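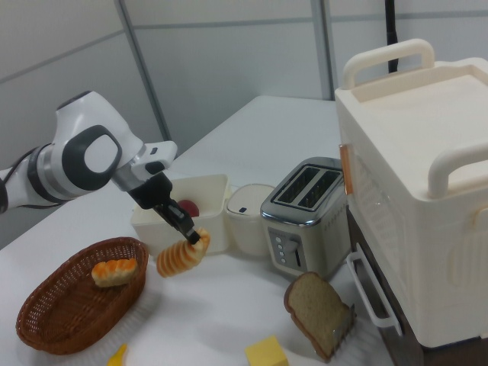

図3 朝食テーブル課題の作業台。グリッパがねじり形のパンをつまんでいるところ。

4.2 朝食テーブル課題:機械はもう台所に立てるのか

前節の箱詰め課題がわりと素直な結果だったので、私はこの節の実験にもけっこう楽観的な気持ちで臨みました。パンをつかんでカゴに入れる。言葉にすればそれだけです。うちの子でも寝ぼけたままやります。ところが図3のような、ねじれた角みたいな形のパンが入ってくると話がだいぶ変わってきます。太いほうと細いほうがあって、表面にはうねがぐるぐる巻いている。どこをどの向きで挟むか、人間なら考えもしないところで計画器がずいぶん悩むんですよね(計算時間のログを見ていると、こちらまで悩んでいる気分になります)。

この課題の設定は共著者のSioned Gethinと二人で決めました。最初に私が出した案は、立方体や円柱ばかりを並べた行儀のいいものだったのですが、「それは台所じゃなくて積み木箱でしょう」と一蹴されまして。たしかにその通りで、実際の朝の食卓には、丸いもの、薄いもの、つるっとしたもの、何かの陰に半分隠れたものが平気で同居しています。そこで図3の配置では、楕円形の編みカゴ、白い四角い容器、トースター、食パンの厚切りなどを同じ台の上に置きました。りんごは四角い容器の中で、縁から上のほうだけがのぞいています。この「少しだけ見えている」状態が、後で述べるように認識側にはなかなか意地悪な条件になります。

試行は全部で300回、そのうち200回を把持と配置の基本課題に、残りを後述する並べ替え課題にあてました。基本課題の指示は「パンをカゴに入れる」の一文だけです。カゴの中に先客がいる配置もそのまま採用しています。図3でもカゴには小ぶりのロールパンが入っていて、二つ目をどこに下ろすかは方策まかせです。空のカゴばかりで練習させると、二つ目を一つ目の真上に押しつけるような動きを覚えてしまうことが予備実験でわかっていたので、ここはこだわりました。

採点には三段階の基準を使いました。対象を台から持ち上げられたら一点、カゴの縁を越えたら二点、カゴの中で手を離して対象がそのまま留まれば三点です。成功か失敗かの二値にしなかったのは、途中まではとても上手なのに最後の数センチで台なしにする、という試行があまりに多かったからです。二値で集計すると、まるでつかめない方策と、惜しいところまで行く方策が同じゼロになってしまい、改良の手がかりが消えてしまいます。採点は二名が別々に行い、食い違った試行は動画を見直して決めました。

さて結果ですが、つかむところまでは予想よりずっと良かったです! 丸みのあるロールパン型は、上から挟めばだいたい安定します。ねじり形のほうは、細い先端側をつまむ解が多く選ばれました。先端側は指の間に収まりがよい反面、太いほうが下がって傾きやすくなります。傾いた状態で運ぶと、カゴの縁を越えるときに必要な高さが変わるのに、Brarnine(私たちの軌道計画モジュールです)は把持後の姿勢を更新しない設定になっていました。つまり、持った瞬間の形のまま運べると信じ込んでいるわけです。縁に引っかけた失敗の多くはここが原因だと私たちは見ています。

二つ目に多かったのは、離すときの失敗でした。人間は物を置くとき、底が触れたのを感じてから指をゆるめますよね。Brarnineは位置だけを頼りに指を開くので、少し高ければ落ち、少し低ければ押しつけることになります。軽い対象では落ちても転がるだけで済みますが、転がった先がカゴの外ということもあり、そうなると点は二点止まりです。Ynyr Pughからは、手首の力の読み値を使って開くタイミングを決めてはどうかという提案があり、追加で20回だけ試しました。回数が少ないので統計的なことは何も言えません。ただ、見ていて安心感があったのは確かで、本格的な比較は次の論文に回します。

三つ目は認識の話です。容器の縁からりんごの上部だけが見えている条件では、検出器が「赤い丸い物」までは拾うものの、大きさの推定が揺れました。基本課題ではりんごは運ぶ対象ではないので点数には響きません。ところが障害物としての大きさが揺れると、腕がとる迂回路も試行ごとに変わります。同じ指示、同じ配置なのに、やけに遠回りする回とすれすれを通る回がある。横で見ている側としてはこれがいちばん心臓に悪かったです。グリッパ自身が手前の視界をふさぐ場面もあり、固定視点を一つしか使わない構成の限界だと感じました。

では表題の問いに戻って、機械はもう家の雑用ができるのか。私の今の答えは「一つの動作ならかなりできる、一つの用事としてはまだ任せられない」です。朝食の支度という用事には、パンを運ぶ以外に、順番を決める、食パンを焼くかどうか尋ねる、焦げる前に気づく、といったことが全部含まれています。図3の台にはトースターも食パンも出してありますが、今回の基本課題では焼く動作を扱っていません。スロットに薄いものを縦に差し込む動作は、許される誤差がカゴに入れる場合とは比べものにならないほど小さく、今の構成で試しても失敗の数を増やすだけだと判断しました。

Ximena Mendozaは私よりずっと慎重で、草稿を読んだとき「一つの動作ならできる」という書き方にも赤を入れてきました。うちの台でできることと、よその台所でできることは別だ、というのです。もっともな指摘だと思います。本実験の台は白く平らで、背景も明るい灰色の壁だけです。柄物のテーブルクロスや窓からの西日、横から手を伸ばしてくる家族がいる環境は一度も試していません。ですから本節の結果は、かなり恵まれた条件での数字として読んでください。

一方で、工場や店舗の作業に目を向けると見通しはもう少し明るいです。Skorikの惣菜パン売り場を5月に見学させてもらったのですが、トレーの位置も照明も決まっていて、並べるパンの種類も朝のうちに確定していました。こういう場所なら、把持後の姿勢を更新する仕組みと、離すときの力の確認さえ加えれば、補充作業の一部は引き受けられそうです。売り場の方には「つぶさないなら速さは問わない」と言われました。速さばかり気にしていた私には、なかなか耳の痛い一言でした。

次節では、残りの試行で行った並べ替え課題を取り上げます。カゴの中身をいったん台に出し、指定の順に戻すというもので、ここまでに挙げた三種類の失敗がどう積み重なるかを見ていきます。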